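Category: Kitchen > Counter Space > Reader Projects

Counter Layout Tips From a Robot Study
By Rianne Declercq
Dec 8, 2022

Joris Claeys and Mieke Geerts train a robot arm in simulated kitchens at Hedlow. Their November report compared 3000 simulated runs across 30 counter layouts. Much of what tripped up the arm will trip you up too.

Keep the space over the toaster clear. The arm did best when it could carry an item straight across the counter.

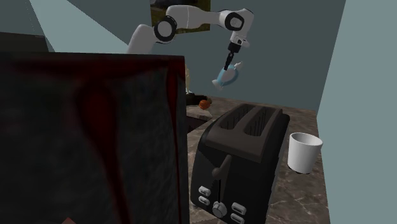

Carrying a light blue and white item over the counter, with the toaster in front.

Put tall things at the end of the counter. In the study, a big container near the working area caused more failed runs than a mess of small items. The arm had to go around it, and so do you.

Leave a hand's width between a cup and whatever stands next to it. Runs with wider gaps had half the collisions.

Check your layout from 2 sides. The team rendered each run from more than one viewpoint, and an item hidden in one view often showed up in the other.

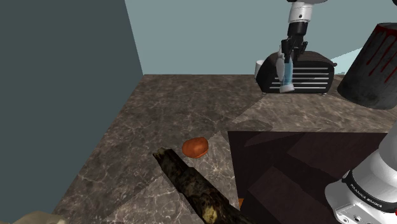
The gripper close to the toaster, with a small white cup to the left.

Change one thing at a time. Claeys moved a single object between tests and ran each layout again before touching the next. Give a new arrangement 3 days before you judge it.

Filed under: small kitchens, toasters, research
14 shares | 3 comments
Contact | © 2022 Curberg Home Tips | Back to top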